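Lists > Anitberg Allotments > Messages > Re: Freezing runner beans

9 August 2025

> Has anybody tried freezing their beans without blanching them first? I did 13 bags last year and they all went like wet string by April.

Yes, and mine did much the same! I've gone back to blanching, two minutes in a big pan, then straight into cold water, and I dry them properly on a tea towel before bagging (that last bit makes more difference than I ever expected). Small batches too, or the water goes off the boil and you're just stewing them. 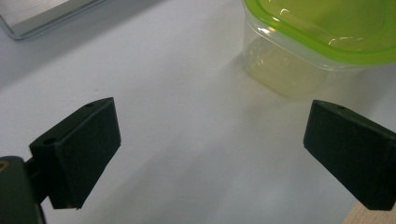 The other thing is picking them young. Anything you can feel the beans through goes on my compost, or I leave it on the plant for seed. I grow Prondier, which crops late but stays fairly stringless, and I've got 3 rows of it this year, so if you're up by the Clumano gate and want a carrier bag full, please help yourself – we're sick of them at our house.

Does anyone still have the chutney recipe that went round in the spring?

Contact the list owner | © Anitberg Allotments | Back to top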